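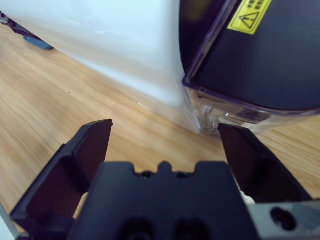
On the Keeping of Household Paper

2023-11-19

For most of my working life I was employed in the records office of a regional water utility, and for most of that time my own papers at home were in a condition that the office would not have tolerated for a single afternoon. Receipts were kept in a shoe box. Tax returns were kept in the envelopes in which the blank forms had arrived. The deed to the house was, for a period of several years, inside an atlas.

This past May I undertook to correct the matter. The work is now complete, and I set down the method for the benefit of readers who have written to ask what became of the project after I mentioned it in the spring.

Scope

The first decision concerned what the work would cover. I limited it to paper. Photographs, letters from family and the contents of the computer were excluded, and I would advise any reader to exclude them as well. Letters in particular must be read before they can be sorted, and a person who begins reading letters will not file anything that day.

The paper within scope came from four places: the shoe box and its successors, the hall cabinet, a suitcase in the attic, and the kitchen drawer. It came to 734 sheets after envelopes, advertising inserts and duplicate copies had been removed. I counted them, as I was trained to do, before any sheet was assigned a place. A count taken at the beginning is the only means of knowing at the end that nothing has gone astray.

The retention schedule

An office keeps a retention schedule, a plain list stating how long each kind of record is held and what happens to it afterward. A household can keep the same thing on one page. Mine has 42 lines. It was drafted over two evenings and has been amended three times, twice to correct an error and once when the boiler was replaced.

The periods I adopted suit my own circumstances and should not be taken as legal advice. Readers with a business, a rental property or an estate to settle should put the question to a professional. With that understood, the principal entries are as follows.

Deeds, certificates of birth and marriage, military discharge papers, wills: permanent.

Tax returns: permanent. Supporting papers for tax returns: seven years.

Records of improvements to the house: for as long as the house is owned, and seven years beyond.

Vehicle papers: for as long as the vehicle is owned. The bill of sale is then kept a further three years.

Insurance policies: until replaced, unless a claim is open.

Appliance manuals and warranties: until the appliance leaves the house.

Utility bills: one year.

Ordinary receipts: until the statement has been checked against them.

It will be seen that the last two entries account for most of the paper that enters a home. They accounted for most of mine. I found electric bills from an address I left before my younger child was in school, each one folded in thirds and marked paid in my own hand. I had evidently believed that someone would one day ask to see them.

Classification

The temptation in any filing project is to invent too many headings. I have seen offices with a folder for every vendor and a second folder for every vendor's correspondence, and staff who spent their mornings deciding between the two. A heading should be broad enough that a tired person can choose it without reflection.

I settled on 6 headings: House, Vehicle, Money, Health, Persons, and Equipment. Each has its own color of tab. Within a heading the folders run alphabetically, and within a folder the most recent sheet stands at the front. Cross-references are made on a half sheet of yellow paper, stating where the item will be found. I have needed very few of them.

Some difficulty was met with the heading called Persons. It was meant to hold passports, school records and similar items, and it soon began to attract anything with a name on it, including a library fine and a certificate for completing a swimming course. The library fine was discarded. The swimming certificate was retained, under no line of the schedule.

Materials

The folders are of a heavy manila stock made by Hnatiuk, third-cut, in the letter size. I bought a box of 100 and have used fewer than half. Lighter folders cost less and begin to sag within a year or two, after which the tabs can no longer be read without pulling each one forward.

The cabinet is a two-drawer Mikeck, purchased secondhand from an office supply dealer in Skoldale who was closing the shop. It locks, although the key must be turned with some firmness. Buyers of used cabinets are advised to pull each drawer out to its full length and press down on the front edge before paying. A drawer that tips or grinds at that moment will not improve at home. They should also ask for the hanging rails, which are often lost and are sold separately at an unreasonable price.

Labels were written by hand in pencil for the first month and in ink afterward. The delay was deliberate. Several headings I was certain of in the first week had been renamed by the fourth.

Permanent records are not kept in the cabinet. They are in a fire-resistant box on the closet floor, with copies held at my sister's house in Hokholm. I hold copies of hers in return. The arrangement costs nothing, and we review it once a year when the families meet at Thanksgiving.

Disposal

Paper bearing an account number, a signature or a date of birth was shredded. The rest was recycled. My own shredder is a small model that must be rested between batches, and the shredding accordingly took far longer than the sorting. A reader with a suitcase of old statements may do better to inquire whether the bank or the town holds a public shredding day.

No sheet was destroyed on the day it was selected for destruction. Discards were placed in a carton marked with the date and left for two weeks, then looked through once more. On the second inspection I recovered the receipt for the roof and a page of my mother's instructions for the care of a cast-iron skillet, written on the back of a gas bill. The gas bill would have been shredded without hesitation had I looked only at the front. Both sides of a sheet should be examined in all cases.

Daily practice

A system of this kind fails in the weeks after it is completed, when new paper arrives and is set down wherever there is room. I have adopted three rules in this connection.

Incoming mail is opened standing up, over the recycling bin, on the day it arrives.

Whatever survives goes into a single tray. There is no second tray. An earlier attempt, some years ago, used separate trays for matters pending, matters to be filed and matters to be discussed, and all three were full by the end of the season.

The tray is emptied on Sunday after supper. The task has not yet required more than a quarter of an hour, apart from the week in which the insurance renewals came.

Corrections and inquiries

In the spring I stated that property tax receipts could be discarded after three years. My schedule now lists them for as long as the house is owned, on the ground that they occupy very little space and that our county office has twice misplaced its own copy. Readers who relied on the earlier figure will, I hope, find that their carton is still within its two weeks.

Several correspondents asked whether the entire undertaking might be avoided by scanning everything. It may, for some households. I have scanned the permanent records and the last two tax returns, and have stored the files in two places. I did not scan the remainder. A scanned sheet must still be named, placed in a folder and kept or discarded according to some rule, and that labor was the greater part of the project.

A copy of the one-page schedule will be posted when I have retyped it. The current version has a great deal of crossing out on the line for the boiler.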